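Chapter 6
Sleep and the Working Body

Few things in this book please me as much as the subject of sleep, and I have been looking forward to this chapter since we began! We spend so many hours at it, we feel dreadful without it, and yet most of us were never taught the first thing about how it works.

In Chapter 4 we followed a meal through the body and saw how the blood, the liver and the muscles share out what we eat. Much of that work carries on at night. The heart slows, body temperature dips a little, and the brain moves through lighter and deeper stages several times before morning. (Dreams get a section to themselves, and it's a long one.)

Our main case study comes from Bronstead, where 327 adults kept a sleep diary through one February. They wrote down when they went to bed, when they thought they had dropped off, and how they felt at breakfast. Simple stuff, but what a rich set of notes it makes!

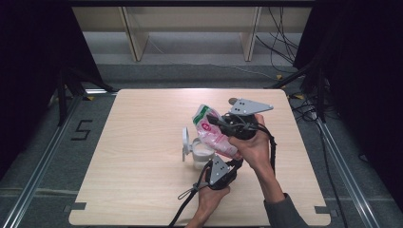 Kirsten Frandsen wrote in her diary that she had always called herself a bad sleeper, until she looked back over the month and saw that her poor nights nearly all followed a late nap on the sofa. Several others in Bronstead spotted the same thing, and we shall look at why a nap of 20 minutes after lunch is so different from an hour in the early evening.

The second half of the chapter turns to shift work, using the Girnley bakery rotas. Keep your own diary as you read, if you can. A pencil and a scrap of paper by the bed will do nicely.

6.1 What makes us sleepy?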